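Reviews > Bedroom > Heating and Bedding

Mellor heated underblanket, double

The Mellor is a fitted underblanket with one controller and a detachable lead. I bought it to replace an old one that had stopped heating on the left side. It goes over the mattress and under the sheet, with an elastic skirt to hold it in place.

Fitting it was easy. The skirt is deep enough for our mattress and hasn't ridden up at the corners. I can feel the wires if I press with my hand but not when I'm lying down. The lead is 2 metres long, a bit short if your socket is behind a wardrobe.

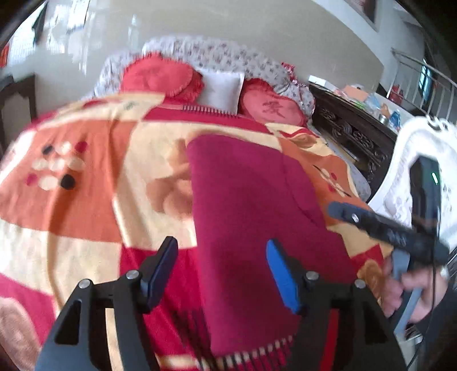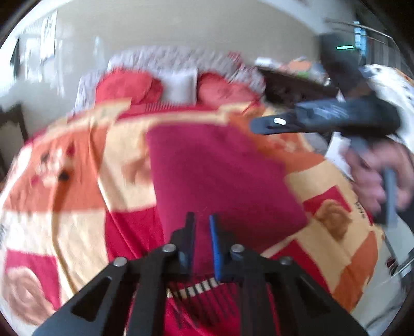
Heat comes up slowly on the low setting. I put it on high before brushing my teeth and turn it down when I get in. The foot end gets warmer than the rest, and I like that. My wife doesn't, and with a single controller there's no way to please us both. The timer cuts out overnight and can't be switched off.

It washes at 30 and dried flat over the bath in a day and a half. The light on the controller is too bright, so I've put tape over it.

Four out of five.

Declan Garside

Filed under: Electric blankets, Winter

Comments (3)

Leanne Yeoman
Does the lead come out at the head or the foot?

Declan Garside
Head end, right-hand side.

Darren Gosling
Had mine since November. The skirt has gone slack on one corner.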